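Pistenico film box review: one menu for discs, downloads and release dates

By Zodwa Zulu
Feb 18, 2022

The Pistenico is a small box that sits under the television and tries to put all your films in one list. It costs £158 from Sokis, and there is no monthly fee for the basic features. I have been using it as the only way into films in our living room, alongside an ordinary disc player and two streaming subscriptions.
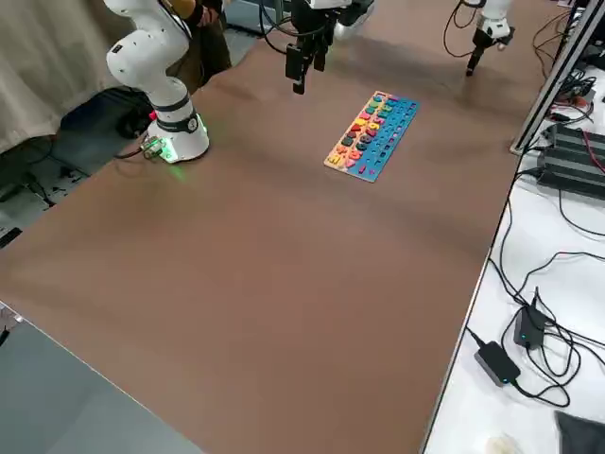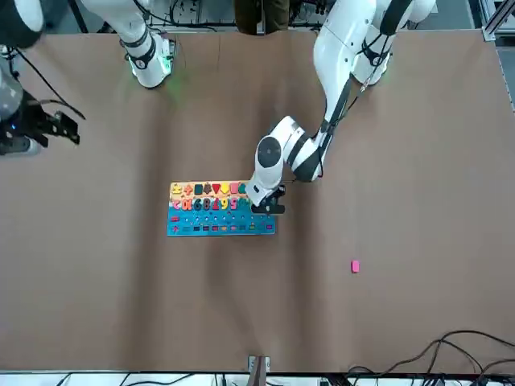 Pistenico sells the box on its home screen, so I will start with that. Every film you own, rent or have saved on a subscription appears as a tile, and each tile is given a flat colour according to where the film comes from. Streaming titles are teal, discs are orange, downloads are purple and anything not yet released is yellow. The tiles sit in short columns with hardly any gap between them, packed as closely as the number pieces in the first picture and nearly as bright. It looks cheerful in the shop. At home, in a dark room, I found it tiring and turned the colours down to the muted set, found under Display and then Tiles. You lose very little by doing this. The source of each film is also written under its title.

What you get

The box itself is a plain black square, a little wider than a disc case. On the back there are two HDMI sockets, a network socket, a USB port and the power lead. The remote is a slim one with a directional pad, a back button, a search button and separate volume keys. There is no HDMI cable supplied, which is mean at this price. The printed guide is a folded sheet that covers plugging in and nothing else. The full manual is a download of 174 pages, and you will need it at least once, for the disc player setup.

Setting up

Getting the box on to the network and signing in to the streaming accounts took me half an hour. The passwords have to be typed with the directional pad unless you install the phone app, so install the phone app first. Both subscriptions were picked up properly and their watchlists came across in the right order.

Adding discs is slower. You can scan the barcode on each case with the phone, and this worked for most of mine, but older releases and anything bought abroad had to be entered by hand. The box then offers a list of matches and you choose one. It has a weakness for remakes. Three times it gave me the newer version of a film when the case in my hand was plainly the older one, and it put a concert film down as a documentary about trains.

The library holds 1000 titles. When you reach the limit the box asks you to remove something before it will add anything more. Most households will be nowhere near that, but Palesa Masilela, who reviews television equipment for this site and collects horror films, filled hers in the first fortnight. There is no way to raise the limit by plugging in a drive. The USB port is for playing files and for software updates only.

Search

Search is very good. You can look for a title, an actor, a director, a writer or a studio, and the results are split into films you can watch now at no extra cost, films you can rent, and films that are not available. That last group is the one most boxes leave out. It is useful to be told plainly that a film cannot be had anywhere at the moment, and to stop looking.

You can also filter by length, and I used this more than anything else on the box. Set it to under two hours on a work night and the list becomes manageable. The lengths are accurate for the versions the services carry. For discs with more than one cut, the box lists only the cinema version, so a long director's cut can slip through.

Voice search is present on the phone app but missing from the remote. It coped with English titles and did badly with French ones. I went back to typing.

The release calendar

This is the part I was most interested in. The calendar takes its information from Skolach, a listings service, and shows what is coming to cinemas, to disc and to streaming. You can follow a film and the box will tell you when its date is confirmed, moved or taken away.

Dates have moved so often in the past couple of years that a printed list is out of date by the time you read it, and I had high hopes for this. It mostly does the job. I followed 11 films. Seven kept their dates. Two were put back and the box told me on the day the news came out. One went from a cinema release to streaming, and the calendar showed both entries side by side for several days, with no indication of which was right. The last had its date removed altogether by the studio. The box handled this one badly. The film vanished from my followed list without a message, and I only noticed when I went looking for it.

Pistenico's help desk told me that films with no date are moved to a separate list called Undated. I found it, four menus down. A film that has been postponed with no new date is exactly the sort I want to hear about, and it ought to be in the same place as the rest. They said a change is planned for the June update. I am reviewing the box as it is now.

The calendar can be set to your own country, and you should check that it has been. Mine arrived set to the United States, so for the first evening all the dates were wrong for me and a film I had already seen was listed as coming soon.

Picture and sound

The box passes the picture through without doing much to it, which suits me. There is a film mode that turns off sharpening and keeps the original frame rate. It is off when you first start up, so turn it on. With it on, slow pans were steady and skin tones looked natural. The noise reduction setting smears fine grain and is best left alone.

Sound was fine through a soundbar. Switching from streaming to the disc player caused a short silence of a second or two while the box changed over. Palesa had the same with her amplifier. Lip sync was correct on everything except one rented title, and there is a slider to fix it. The slider applies to all sources at once, though, so I had to put it back afterwards.

The box has no fan. It gets warm on top and should not have anything stood on it.

Day to day

After the first week I stopped thinking about the box much, and I mean that as praise. It wakes quickly. It remembers where you were in a film, even when you began it on the streaming service's own app on a phone. Profiles are supported, up to five, and the children's one can be locked with a PIN. The lock covers discs as well, by certificate, provided the disc was matched correctly in the first place. Check this by hand if it matters to you, and see my note on remakes above.

The row of suggestions along the top of the screen is less welcome. It is labelled Tonight, and it is made up largely of films to rent. You can hide it, but it came back after a software update and had to be hidden again.

How it compares

The obvious alternative is Modise, which is an app and not a box. It runs on most recent televisions and is free with adverts. Its search is nearly as good. It knows nothing about discs and its calendar covers streaming only, so a cinema release will not show up until it has reached a service. If you have no discs, or only a shelf of old favourites you can find without help, I would try Modise first and save the money.

If you do own a lot of discs and you also like to know what is on the way, the Pistenico is the better buy. Palesa would disagree because of the title limit. She has gone back to a spreadsheet.

For: quick and thorough search, accurate film lengths, discs and streaming in one list, silent, no fee for basic use.

Against: no HDMI cable, fixed title limit, undated films hidden away, rental suggestions that return after updates.

Price: £158 from Sokis. An extra remote can be ordered from the same place, and the phone app is free.

Rating: four out of five. I would look at the rating again if the undated list is still where it is after the next update.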